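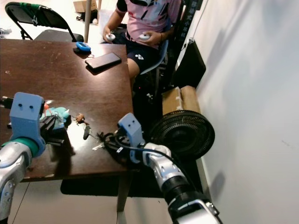 Would it not be easier to just hang the keys up yourself, came one reply on the Soltodier members' list this week, and has anyone costed the thing yet?

Yes, on the second point. The two-armed build at the Soltodier shared workshop – Lolleck to its builders, after the street the first meetings were held in – has now cost 3,000 pounds all in, arms included, second-hand. That's the figure posted on the workshop's open accounts page in June, along with a parts list and a fairly blunt note saying no more money will be asked for before winter.

The arms came first, bought as a pair from a training college that was clearing out. No hands on them. Everything past the wrist has been made at Soltodier, mostly in the evenings, on the two printers by the back door that everyone else also wants to use. Hence some grumbling.

Current grippers are the fourth go. First ones cracked along the layers. Second lot were stronger but so bulky you couldn't get both arms over the same bit of table without a clash. Third worked fine until the screws started backing out, and then a housing let go in the middle of a job and the fingers went on the floor. The new housing is a plain printed box in pale blue with two little holes in the front, so yes, they look like faces, and yes, everyone has said so. Fingers are black and bolt on from underneath. A swap takes 4 minutes if you have the right hex key to hand, a good deal longer if someone has walked off with it.

Motors for the fingers came from Đỗ, the small-parts firm on the ring road, at trade price after a bit of haggling. The control software is Plorka, the free package a few other workshops in the region have been trying out. You sit across the table with a controller in each hand and drive both arms at once, left for left, right for right. Except you're facing it, so left is on your right. Takes a while to get used to. Most people given a turn go the wrong way for the first few minutes and then it clicks, or it doesn't and they hand the controllers back.

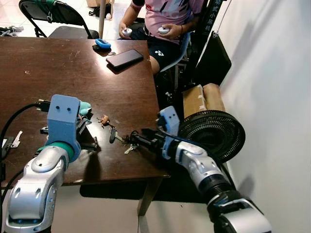 Both grippers over the table at Soltodier, keys and a toy animal between them.

The work at the moment is small stuff on a table. Keys, toys, whatever is in somebody's pocket. Soft things are easy, you close the fingers until something gives. Keys are the pain. They lie flat, there is nothing to get hold of, and the fingertips just push them along the wood. The trick so far has been to go for the ring or the fob and leave the key alone. One builder wants thin rubber pads on the tips, another wants a little fingernail sort of edge printed in. Both are being tried, one on each hand. No verdict.

Second job is the hook rail. Pick something off a hook, put it back on a hook. Sounds like nothing. The arms have to reach well up above table hieght, the strap or lanyard swings about as soon as it is touched, and the hooks are small and turn up at the ends so you need to lift before you pull. Pull first and you take the whole rail with you, or try to. The screws in the rail have been changed for longer ones.

The workshop log has 1,037 tries written up since the present grippers went on, table and rail together. Of the rail ones only 179 are marked clean, meaning off and back on again with no drop and no help from a human hand. The builders are not making excuses for that. The log started on the very first evening, when nobody could steer the thing, and the bad nights have been left in. Recent pages look better, the group's update says, but it doesn't give a number and we couldn't get one before this went up.
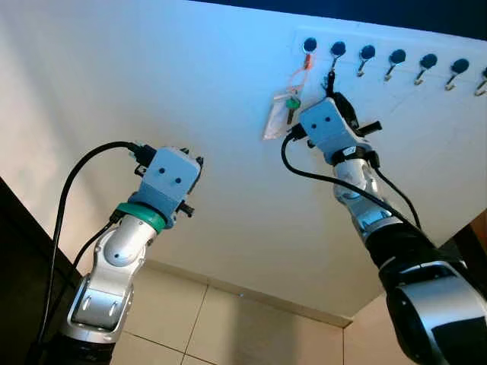

Right gripper up at a black strap on the hook rail.

Cables are the other headache. Each gripper has a lead coming off it which has to be slack enough for the wrist to turn, and slack cable finds things to catch on. Clips along the forearm were tried and came off. Fabric tape was tried, it left glue all over the metal and took an evening with white spirit to shift. A sprung reel, like the ones on dog leads, is on order. Until it turns up the rule is that one person drives and one person watches, with a hand near the stop switch, and nobody leans in over the table while the power is on. That last bit is on a sheet on the wall in very large letters after a near miss with a mug.

There has been some argument over what it's all for. The original pitch was a helper for the tool wall: you ask for the small pliers, it gets the small pliers. That is a long way off and the group says so. Some would be happy if it could tidy the bench at closing time. Others say the building is the point and who cares about the pliers. A thread on the members' list ran to several pages on this and then drifted off into whether the kettle should be replaced.

Next up – a second set of fingers, longer, for the rail only. Then a go at having the arms repeat a recorded move on their own, which Plorka can do in theory. Nobody at Soltodier has got it to do so yet without a wobble at the end that throws whatever is being held. The files for the housing are free to copy from the Lolleck page, screw sizes and all. Note the drawing dated May has the finger slots the wrong way round, use the newer one. A workshop up the coast has allready printed a pair off the old drawing and was not pleased.

Open evening from 7pm as usual, side door, ring twice. Have a go on the controllers if the queue's not too bad. Long hair tied back, no dangling sleeves. Bring something small and awkward for it to pick up, nothing you'd be sorry to see dropped. Spare filament also welcome, any colour, the pale blue is nearly gone.

Related items

Soltodier printers: new booking sheet, please read it
Đỗ to keep trade counter open through summer
Plorka update breaks older controllers, fix promised
Bandsaw back in use after blade scare
Lolleck parts list, with prices
Kettle: the vote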